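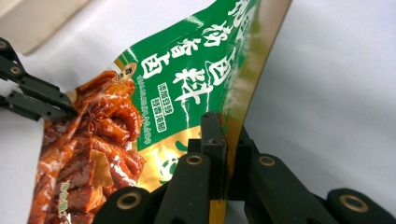 A packet of braising seasoning with a green and yellow printed face.

Zone picking is a method of order picking in which a warehouse is divided into areas, each with its own picker or team. Workers stay in their zone and collect only the items stored there, while the orders travel from one area to the next. It is one of the oldest ways of organizing a large stockroom and still one of the most rewarding to watch in action, with totes gliding past and every pair of hands knowing its own shelves by heart.

Types

In sequential zone picking, also called pick and pass, a tote starts in the first zone and moves down the line until the order is complete. Zones that hold nothing for that order can be skipped if the conveyor allows it. In simultaneous zone picking, all zones work on the same order at once and the parts are brought together at a consolidation point. The second type is wonderfully fast for big mixed orders, but it needs sorting space and good tracking so that parts of different orders don't get mixed up.

Zone layout

Zones may be drawn by product family, by storage temperature or by how often items sell. Drawing them by floor area alone usually gives poor results, as a small area full of popular goods can hold up the whole line. Planners try to even out the number of picks in each zone, and this is where the method really shines: a well-balanced line has a steady rhythm, and walking distance drops sharply.
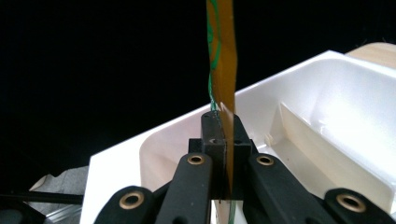
Balance doesn't last forever, of course. Seasonal goods come in, old ones fade, and a zone that was quiet in spring may be swamped by October. Many sites review their slotting monthly. Others use floating borders, in which a picker who runs out of work walks upstream and takes over a tote from a neighbor (a lovely, simple idea known as a bucket brigade).

Example

The grocery wholesaler Yimyam changed to pick and pass at its Feltberg warehouse, which stocks 3167 items. Its planner, Haris Golob, split the floor into four zones and put the 200 best sellers closest to the packing benches. The company's smaller Starnville site has 1212 items and kept single-order picking, with its stock records held in the same Cultik software.

Limitations

Very small warehouses gain little from zones, and a delay in one area can spread quickly to those after it. Buffer space between zones helps to absorb short stoppages.

See also: Batch picking, Wave picking, Slotting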